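粗布万岁：一块厚抹布配一个大托盘，桌子就有救了

我家的清洁柜里曾经塞满了超细纤维布，蓝的粉的，薄得像手帕，买的时候一包32条，觉得占了天大的便宜。现在只剩9条了，其余的位置都让给了粗针织的厚布。今天就想替这种布说几句好话，我真的太喜欢它了！

先说手感。薄布一捏就没了，手指头直接杵在桌面上，擦到哪儿全凭运气。厚织布呢，抓起来是满满一把，有褶有棱，碰到面包屑、咖啡渣这种东西，那些粗粗的纹路一兜就走。Cuervo那家杂货店的老式针织布我用了好几年，边都松了，擦起灶台来反倒更顺手（越旧越软，这话我婆婆早就说过，我当年不信）。

再说颜色。很多人非白布不用，说白的才看得出脏。我的看法正相反，厨房里每天要用的布，就该是咖啡色、驼色、麦子色。茶渍落上去不刺眼，你也不会因为一块洗不掉的印子就把好好的布扔掉。该洗的时候照样洗，我定的是每周一，统统下锅煮15分钟，跟颜色没有关系。

不过，布好不好用，一半要看它住在哪里。我最反对的就是把抹布搭在水龙头上，或者团成一团丢在水槽边，看着就丧气。给它一个托盘吧！要大，要白，要圆角，边沿得高出来一圈，布随手往里一放，桌面还是桌面，布还是布。

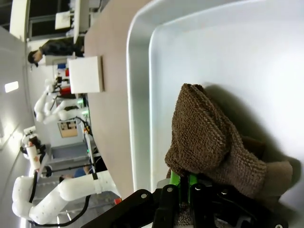

Dayana Muñoz读完初稿马上来信反对：托盘我赞成，可是厚布干得太慢，堆在盘子里一个晚上就有味道了，你怎么一个字都不提？我家住一楼，十一月根本晾不干，还是薄布省心。

她说得有道理，我得补上这一条。托盘是白天用的，随拿随放；到了晚上，布要抖开，挂到通风的地方去，托盘冲一冲，立起来控水。南方的梅雨天，或者像她家那样的一楼，那就多备几块轮着用，别指望一块布从早撑到晚。可要我因此退回薄布，我还是不肯。薄布干得快，没错，可它擦一张餐桌要来回洗好几趟，厚布一趟就过去了，翻个面还能再擦一遍椅子。

至于叠不叠，我也有话讲。收纳书里总教人把抹布叠成小方块竖着码，漂亮是漂亮，我坚持了不到一个星期。洗干净的备用布可以叠，正在用的那块就让它松松地堆着好了，一把抓起来就能干活，那种鼓鼓囊囊的样子我看着还挺高兴的。

顺便提一句托盘的尺寸，我那个是在Birus买的，比原先想要的大了一号，搬回家的路上还后悔过。用了两天就不后悔了，布摊开一半也不会碰到桌子，旁边还能搁一把刷子。想试试的朋友，宁可买大一点，颜色挑浅的，盘底有没有渣子，低头一看就知道。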